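Projects / Hawthorne / grasp-tools / README

3 comments · 17 shares

grasp-tools

Control and perception code for the Hawthorne hand, plus the bits of tooling we use for replaying and labelling runs. Maintained by Lorne Campbell, labelling side by Gordon Gosselin. README is behind the code in places. If the two disagree believe the code, then tell Lorne.

What's in it

monon/ - the controller. Reads joint targets, does limits, sends them out. C++ with a thin Python wrapper.
mondico/ - perception. Finds the object, finds the fingertips, guesses whether there's contact.
planner/ - arm only. Does not plan for the fingers, fingers are scripted or teleoped.
tools/ - replay, trim, label, the blur checker, a plotting script that wants rewriting.
configs/ - one file per hand. Do not edit default.yaml, copy it.

What's not in it: the firmware (separate repo, ask), the old Skernico driver (removed in December, don't bring it back), and anything to do with the mobile base.

Getting it going

Python 3.10. Newer might work, haven't tried. Make a clean environment, pip install -r requirements.txt, then make monon. If make complains about a missing header you've skipped the submodules: git submodule update --init.

Copy configs/default.yaml to configs/yourname.yaml and set the serial port. Then:

python -m monon.check --config configs/yourname.yaml

It should print every joint with a position and no warnings. If a joint reads exactly zero and stays there, the bus didn't see it. Power cycle, try again, then check the plug at the finger end.

Do the check before you turn torque on. Every time.

Controller notes

Loop runs at 200 Hz. Drops to 90 if you leave debug logging on, and the hand feels mushy, and then somebody files a bug about gains. Turn logging off first.

Gains are in the config under fingers/. The thumb has its own block. Changing the shared one does nothing to the thumb, this has caught everyone at least once.

Soft limits are on by default. --no-limits exists for calibration only and it times out after a short while on purpose.

There's a watchdog. If no target comes in it holds the last position, it does NOT relax. So if your script dies mid grasp the hand stays shut. Run monon.release to open it. Keep a second terminal ready with that typed in.

Known thing: wrist filter overshoots slightly on fast reversals. Gordon has a branch. Not merged.

Perception notes

Mondico runs on single images from the overhead camera. Three stages: undistort, segment, then fingertip and contact guess. Each stage writes its own output so you can look at where it went wrong. Usually the segment stage. 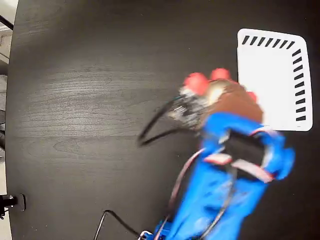
Motion blur is the main headache for mondico at the moment. The fingertip finder is a colour threshold followed by a blob fit, and the fit is happy with soft edges as long as the colour holds, so red tips on a blue palm against a dark table is about as easy as it gets. The object mask is another matter. With a brown object sat right in among the tips the segmenter likes to swallow part of a finger, and blurred fingers make it greedier. Cables are worse: a loop of black cable swung out over the table smears into two dark curves, and the cable mask then reports a pair. Set cable_merge: true to join parallel curves that start at the same place. Costs a bit of time per image, leave it on. Also note the card detector wants the dashes along both marked borders, and a finger over a plain corner is fine, it doesn't use that corner for anything.

Contact guess is just overlap between tip blobs and object mask, with some smoothing over time. It is not force. Please stop plotting it with newtons on the axis.

Undistort uses the parameters in configs/camera.yaml. If straight edges still bow after undistort you've loaded the wrong file or moved the lens. Recalibrate, don't fiddle with the numbers by hand.

Blur checker

python -m tools.blur --in runs/yourrun --out blur.csv

Gives a score per image, higher is sharper. It scores a crop around the hand, so a sharp tabletop can't hide a blurred finger. Old version scored the whole image and was useless for this.

Don't throw the low ones away. Mark them and leave them in. The tracker needs to see blurred images in training or it falls over the moment the arm gets going, we tried it the clean way and lost it on every reach.

Threshold is in the config. The default suits our exposure setting and probably not yours. Shorter exposure helps but then you need more light, and then you get glare on the fingertips and the colour threshold goes. Pick one.

Labelled set

Roughly 2,100 images with masks for palm, tips, object and cable. Masks are polygons in JSON, one file per image, same name as the image.

Rules for labelling, from Gordon:

- Blurred edge: draw down the middle of the blur, not the outside.
- Doubled cable: label as one cable if it's plainly one cable. Use the ghost tag.
- Object hidden behind a tip: label what's visible only. No guessing at the back.
- Straps and coloured strips on the palm count as palm.
- Clamps on the table edge are background.
- If you can't decide, tag unsure and move on. Gordon goes through the unsures on Wednesday.

Split is by run, never by image. Neighbouring images are nearly the same and the numbers come out silly if you mix them.

Label tool autosaves when you change image. It does not autosave when you close the window. Yes, it's on the list.

Replay

python -m tools.replay --run runs/yourrun --dry

--dry draws the joints on screen and sends nothing. Without it the commands go to the real hand, at full speed, from wherever the hand happens to be. Use --home first, and start at half speed with --rate 0.5.

Runs recorded before the Skernico driver came out have the thumb joints in the other order. Replay spots this from the header and swaps them. If the header is missing it refuses, pass --old-order if you're sure.

Still to do

- merge or bin the wrist branch
- segmenter: stop it eating fingers when the object is brown or dark
- ghost tag isn't read by the evaluation script yet, so doubled cables get scored as misses
- tests for planner (there are none)
- label tool save on close
- proper calibration page, Lorne has half of one in a text file

Changes wanted

Small ones, just open a request. Anything touching monon needs a run on the real hand before it goes in, say in the request which config you used and attach the check output. Code style is whatever the formatter says. Seperate commits for config changes please, they're a pain to unpick.

Problems to the issue list with the config, the command and the last bit of the log. "Hand doesn't work" gets closed.

3 comments · Share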